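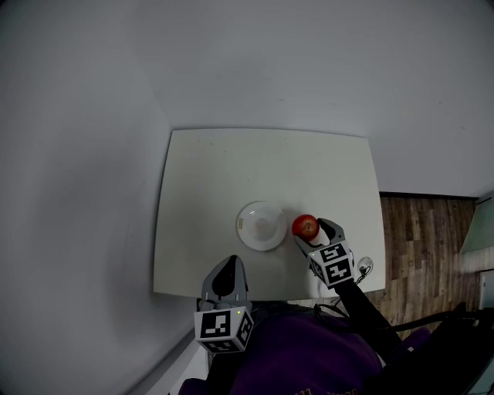
Traton, July 2020

Right, a thread on what we've been up to with hand-held grippers, as the first proper result came in this morning and I'm far too excited to sit on it. (1/9)

Apple and plate is the task. Pick up the apple, put it on the plate, let go. A toddler's job, and I could watch it all day. (2/9)

We call the project Pletimik. A person does the job with a gripper in each hand and we learn from what the hands did. No arm in the room at all while we record - the arm only comes in at test time, over at the Kimaro lab. (3/9)

The white cubes with the blocky black patterns are how we get hand position. More than one face carries a pattern, so when you twist your wrist there's usually another one to go on. In May we had a single flat tag per hand and lost it every time someone reached across. (4/9)

Numbers! We recorded 352 demos and kept 339. The ones we binned were nearly all tracking dropouts, plus a couple where the apple rolled off and I said something unrepeatable. (5/9)

Then we trained the same small network 3 times from different random starts, to see how much was luck. All three learned to place the apple. The worst one still let go a bit high, so you get a little thud, but it got there. (6/9)

What surprised me most: the wide view mattered more than the number of demos. Crop the video down tight around the plate and the policy dithers on the approach, even with every demo in the pile. Give it the whole tabletop, bendy edges and all, and it goes straight in. I'd have bet the other way! (7/9)

Caveats, because there are plenty. One table, one plate, one sort of fruit. The left hand barely does anything in this task, so please don't read this as a two-handed result yet. And we haven't tried it with the lights changed, which scares me slightly. (8/9)

Next up is 1,000 demos with a mix of objects. The tidied-up recordings will go on Flovura once I've fixed the file names. If you've done cube tracking with fast wrist turns, tell me how you smooth it - ours still jitters (9/9)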